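Ironing: do you still bother?
Home and Laundry > General chat

cinzia_amato
Right, I need a sanity check from people who don't live in my house. I've been ironing work shirts on Sunday nights since I was 22 and last week I just stopped. Didn't decide to, I was tired and the board was behind the hoover. Wore a shirt straight off the hanger and went to work and the sky stayed up. My mum would be appalled. Do you lot still iron, and if not, what do you do about cotton?

deming_q
Haven't owned an iron for years. Take things out the second the machine finishes, one hard snap by the shoulders, onto a hanger, do up the top button. Done. The trick is not overfilling the drum. If you cram it you get those sharp little creases that never come out.

MansaB
I'm sorry but no. You can always tell. A snapped and hung shirt looks fine from across the road and like a paper bag when you're sat opposite someone. Ten minutes with a decent steam iron, collar first, then cuffs, sleeves, back, fronts. I find it relaxing! Radio on, cup of tea.

deming_q
Who is inspecting you from that close, Mansa?

MansaB
My clients, love.

tung_d
I'm in the middle on this. I do the ones that show and leave the ones that go under a jumper. I don't have room for a board in this flat so everything gets done on the bed, with a folded towel under it, and I've never scorched anything (touch wood). The mattress is too soft to get a proper edge on a placket but for sleeves and the back it's perfectly all right.

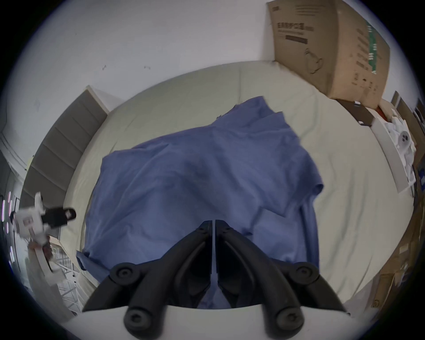

What I can't get on with is linen. I bought a linen shirt for my cousin's wedding and it was creased before I'd got my seat belt on. Does anybody manage linen, or is the idea that you look rumpled and rich?

xinyi.tan
Tùng, linen wants to be properly damp. Not a puff of steam, damp, like you've rolled it in a wet towel for an hour. Then a hot iron on the wrong side. It'll still crease when you sit down but they're softer creases and it looks like you meant it.

And please be careful ironing on the bed. My sister did that with a memory foam topper and the heat went through the towel and left a dent the shape of an iron. The towel needs to be thick.

tung_d
Noted, will double it up. No topper on mine but point taken.

cinzia_amato
Has anyone tried one of those handheld steamers? There's a Tredska in the sale for 40 quid and I'm tempted.

MansaB
Had one. It spat brown water down a white blouse. Back to the shop it went.

xinyi.tan
Was that tap water? We're very hard water here and I only use the filtered stuff in mine. No spitting so far. They're brilliant on dresses and curtains, useless on a collar.

deming_q
40 quid to do what a steamy bathroom does for nothing.

MansaB
A steamy bathroom does nothing, Deming, I've seen your profile picture.

cinzia_amato
Ha! Okay, I'm going to try the snap and hang for all of January and keep the iron for interviews and funerals. Might still get the steamer. Don't tell my mum.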